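Plonis is a hand-held gripper built in a shared workshop, begun November by Orsolya Balogh and Lajos Hegedűs. Body is light gray, two padded fingers with black mesh on the inner faces. Mesh was added after 8 failed pads, mostly foam that tore.

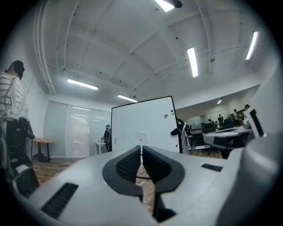

Kirsty Ashby called the pads the only part worth copying and said teh wiring needs a redo. A second version, Plonis 6, weighs 312 grams. Plans were posted 4/24/21, parts list still incomplet.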